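Cómo dejar el sofá como nuevo en una tarde (sin desmontarlo entero)

Lo de siempre: migas, pelos, cojines hundidos. Método rápido, el que usamos en Stirnlow cuando hay que entregar un piso y no queda tiempo. Se tarda 61 minutos más el secado.

Qué hace falta
Aspiradora con boquilla estrecha
Cepillo de cerda blanda
Dos paños blancos (de color no, destiñen)
Jabón neutro Brudix o el que haya por casa
Agua tibia, medio litro

Paso 1. Separar el sofá de la pared. Un palmo basta. Si la pared es blanca mirar si hay roce del respaldo, se quita con goma de borrar.

Paso 2. Fuera todo lo suelto. Cojines de respaldo de pie en el suelo, sobre una sábana. Si van cosidos, no tirar — se inclinan hacia delante y se trabaja por detrás.

Paso 3. Aspirar. De arriba abajo, siempre. Costuras primero, luego el hueco del fondo, que es donde está todo.

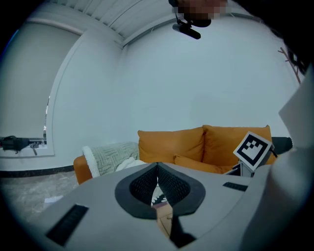

Sofá naranja tostado con dos cojines grandes de respaldo, contra pared blanca.

Paso 4. Probar el jabón en una zona escondida. Esperar 26 minutos. Si no hay cerco, seguir. En naranjas y tostados el cerco se nota muchisimo, no saltarse esto.

Paso 5. Paño húmedo, bien escurrido, pasadas largas en un solo sentido. Nada de frotar en círculos. Segundo paño con agua sola para aclarar.

Paso 6. Ahuecar. Golpes secos por los lados del cojín, luego por arriba. Si uno queda más bajo que el otro, cambiarlos de sitio o meter relleno — la bolsa Haberkorn de 334 gramos da para dos.

Paso 7. Secar con la ventana abierta. Sin secador, sin radiador. No sentarse hasta el dia siguiente.

Manchas de grasa: polvos de talco, una noche, aspirar. Vino: agua fría enseguida y paciencia.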